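Ticket 1292: Claimed pose error for handheld gripper demos does not reproduce on pale tabletops

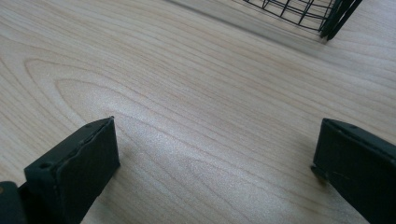 Status: Open
Component: trajectory recovery
Opened by: Sinan Değirmenci
Opened: 13/06/2020

Summary

The Stuvdale method note says the gripper path can be recovered from the wrist camera alone, with no markers, "on ordinary household surfaces." I can't get that result. On the dark bench it works about as well as they say. On pale wood the path drifts sideways while the tool is coming down toward the table, which is the one part of the motion we care about.

I'm filing this as a bug because that is the form we have. My own view is that the claim is too wide and the code is doing what it was written to do.

Steps to reproduce

1. Check out the Brurkness branch, default settings, no local patches.
2. Run recovery on the pale-table set (984 clips).
3. Run the same thing on the dark-bench set.
4. Compare the end of each approach against the measured rig positions.

Expected: similar error on both sets.
Got: dark bench fine. Pale table off by up to 18 mm at the end of the approach, nearly always in the same direction within a clip.

Entry 1

First guess was exposure. A light, shiny top throws back a bright patch and the tracker has little to hold on to there. I masked out the brightest region and reran. Error went down a bit on some clips and up on others. I would not call that a fix, and I would ask anyone who does to show me the clips that got worse.

Entry 2

Reply from the method side was to raise the feature limit to 3000 per image. Tried it. The extra features mostly land on the gripper fingers, which move with the camera and so tell you nothing about where the camera is going. The finger mask that ships with the branch is too tight around the tips. Widened it by hand and the count dropped right back to where it was before.

So the higher limit made the log look healthier and left the path alone. Please don't close this on the strength of the feature count.

Entry 3

Looked at what is left once the fingers are masked properly. You get wood grain and whatever object happens to be standing on the table. Long, soft grain lines are a poor thing to track. A patch can slide along a line and still match, and that would give exactly the kind of sideways drift I see. I have not proved this. It fits, and that is all I will say for it.

The object does help when it stays in view. In clips where it goes out near the end of the approach, the drift begins within a few images of losing it. Small sample, picked by eye, so take it as a hint only.

Entry 4

Asked where the published error figure comes from. Answer: an average over all surfaces, with failed clips left out. A clip counts as failed when the tracker gives up. Ours don't give up. They carry on quite happily and report a smooth path in the wrong place, so they would pass that test. A smooth path is being read as a correct one in more than one place in the note.

I would like to see the figure split by surface, and the number of dropped clips printed next to it. Neither is hard to do.

Entry 5

Reran with the Kopecký loop check turned on. It catches clips that revisit the start position and corrects them. Most of our clips end at the table and stop there, so it has nothing to close on. Good tool, wrong data. Turned it off again.

Also tried the Wirnmont motion sensor settings in place of the defaults. Better - the drift is smaller and starts later. This is the only change so far that I would keep. I still want it run by somebody other than me, on clips I did not choose.

Workaround for now

Use the Wirnmont settings and the wider finger mask. Don't train on the last part of the approach from the pale-table set until it has been checked against the rig.

Needed before closing

- Error by surface, failed clips included
- Wider finger mask merged, with feature counts before and after
- One repeat on a patterned cloth over the same table, same operator, same motions
- Wording in the note changed from "ordinary household surfaces" to the surfaces that were tested

Severity left at high. It was moved to low last night with no comment and I have moved it back.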